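Search list archive Search this list Advanced

Subject: Re: wrist view in the low-light renders, does it help at all?

Defne Türkmen wrote:

> I have been through the write-up for the Kestau runs and I am not
> convinced by the claim about the wrist camera. Under dim lighting
> the wrist view is mostly black. The policy could be ignoring it and
> working from joint positions alone, and your success figures would
> look the same. Have you tested that? Also, is 900 the number of
> training episodes or the number after filtering? The text says one
> thing and the table caption says another.

Taking the second point first: 900 is after filtering. We rendered 1,643 episodes and dropped those in which the planner timed out or the object left the workspace. The caption is wrong and I have corrected it in the Gwynne repository. The held-out set is a separate 500 episodes, drawn with different seeds, and was not filtered.

On the first point, we have tested it, though the result was left out of the write-up for length. We trained three versions of the same policy. One gets joint positions and the wrist view. One gets joint positions and a wrist view replaced by a constant grey image. One gets joint positions and a wrist view taken from a random other episode. The network, the optimiser settings and the number of steps are the same in each case.

If you were right, the first two would score alike on the held-out set. They do not. The version with the constant image falls behind in the approach phase and does not recover. The version with shuffled views is worse again, so the network is clearly reading something from the camera and being misled when the content is wrong.
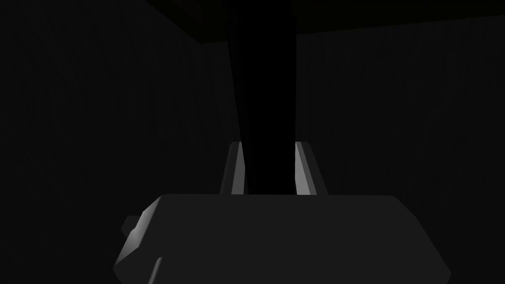

What the network reads is a harder question. My reading is that overall brightness matters little and that edges matter a good deal. The inner faces of the fingers stay bright even at our lowest light setting, and they give a fixed reference in the lower part of the view. Anything which breaks up the background near them can then be placed relative to the fingers. I tried masking the finger region with a flat patch during evaluation only, without retraining, and most of the benefit of the camera went with it. That test is open to the objection that the masked input is outside the training distribution. I accept the objection. A retrained version is in the queue on the Stusau machine.

Large dark objects close to the gripper are the main source of failures. They fill one side of the view, the background texture is lost behind them, and the remaining outline is often a few coarse facets of the mesh. The policy tends to stop short in these cases. Raising the exposure at evaluation time made no useful difference. Raising it in training helped a little, at the cost of the bright faces clipping.

For anyone who wants to repeat the ablation:

1. Check out the Gwynne repository at the tag named in the readme. The older Terkstead branch has a different camera offset and its checkpoints will load without any warning, so look at the tag before starting.

2. Set the light level to 2 in the scene file. Leave tone mapping off. Render a few wrist views and look at them by eye before training on anything. 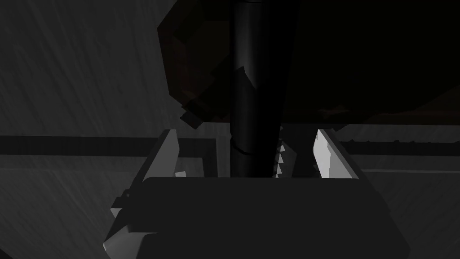
3. Train the three versions with the same seed, then repeat with at least one other seed. The gap between the constant and shuffled versions moves with the seed. The gap between either of them and the real view has kept its sign in every run so far.

4. Evaluate on the held-out 500 and report approach and grasp separately. A single success figure hides the effect, as most of the loss is in the approach.

I will add the ablation table to the appendix when the masked run has finished, which should be in July. Defne, if you would rather see the per-episode logs before then, they are in the results folder and the column names match the write-up.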